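Desmet brings its Clear Out Fortnight back to Floltham this July

I get asked all year when we're doing the clear-out again, so I'm very happy to be the one typing this: it's on, it's in July, and it's bigger than last time!

For anyone who missed it, Desmet is a small home storage shop in Floltham. We sell cabinets, drawer units, tubs and hooks, and we spend a silly amount of our working day talking to people about the cupboard they can't bear to open. Clear Out Fortnight started as a chat over the counter and turned into a proper event. Last year 130 households signed up, and we ran out of labels before the end of the first morning (I've ordered a lot more).

The idea is simple. You pick one piece of furniture in one room, you empty it, and you put back what you use. We lend you a sorting kit, free, with lidded tubs, a roll of labels and a card for the inside of the door. There are 100 kits this year, and they go out from the shop from 10 in the morning until they're gone. Bring them back when you're done — a bit scuffed is fine.

We're making a fuss of the living room this time. Kitchens always get the attention, but it's the low unit along the wall that catches people out. Glass doors are lovely until the shelves behind them fill up, and then every bright box and odd bit of packaging is on show. The drawer next door swallows the rest. And the cables, well, they find the floor all by themselves.
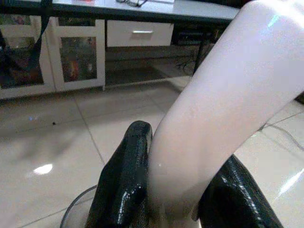 One reader of our newsletter, from Prullummont, wrote in to say she'd put off her own glass cabinet for years and then finished it in an afternoon, and that the hard part was deciding where the glasses, keys and post should live so they stopped landing on top. I've heard the same in the shop more times than I can tell you! So each kit now has a shallow tray in it for exactly those things.

New this year are the evening sessions, 16 of them, held upstairs at the shop from 6.30pm. Bring a photo of your problem cupboard if you like, or just come for the tea. We'll cover glass-fronted units, drawers that won't shut, and what to do with leads and chargers (short answer: tie them up behind the cabinet and label both ends). Places are free but you do need to book.

Anything you don't want can go to Trestus, the reuse shop on the other side of the car park. They'll take clean household bits in working order, up to 3 bags per household per visit, and they've asked me to say please, no loose batteries.

Kits and evening places can be booked at the Desmet counter in Floltham or by phone during shop hours. Press are welcome at any session, just let us know beforehand so we can save you a chair.

Ends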